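Two arms, one table: where the build stands in November

I have been slow to write since the summer, so this is a catch-up on the two-arm setup in the shared workshop.

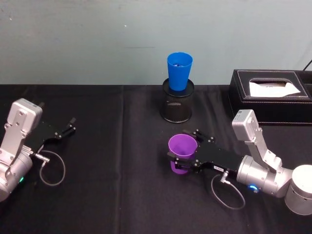
Right arm on the purple cup, left arm waiting. The blue cup is parked on the pencil holder.

The black cloth is new. We ran on a bare tabletop for months and I kept losing cup detections to glare from the window. Noemi Grasso had the cloth left over from a market stall and it cost us nothing. It does wrinkle, and a deep fold can catch the rim of a cup when an arm comes in low, so I pull it tight before each session.

The job we are working on is simple to say. One arm picks up a cup, holds it out over the middle, and the other arm takes it. I wrote the handoff code in a weekend and have been fixing it ever since. My first version had both grippers closing at full force, and the cups are thin plastic. I cracked 6 of them. Now the holding gripper eases off a little as soon as the second one feels contact, and I haven't broken any since.

Cables took up most of last month. The gripper cable has to have enough slack for the wrist to turn all the way, but if the loop is too big it drags on the cloth and pulls at the connector. Yichen Yao told me to stop zip-tying it to the arm and just leave a loose loop. He was right, and I cut off all the ties on Monday.

The calibration script, which I named Wumis for no good reason, now runs both arms to the same set of points and saves the difference. It used to take me an evening by hand. I can start it, make coffee, and come back to a finished file.

As of last night the log has 479 handoff attempts in it. I want 1,000 before I change anything else, because every time I tweak something halfway through I can't compare the numbers afterward. Maëlle Lemieux thinks I should go to 3,000. She doesn't have to sit there and reset the cups.

Still to do: a proper stop button within reach of the chair, better clamps for the left base, and a taller stand for the second cup. The pencil holder works fine – I would just like my pencils back.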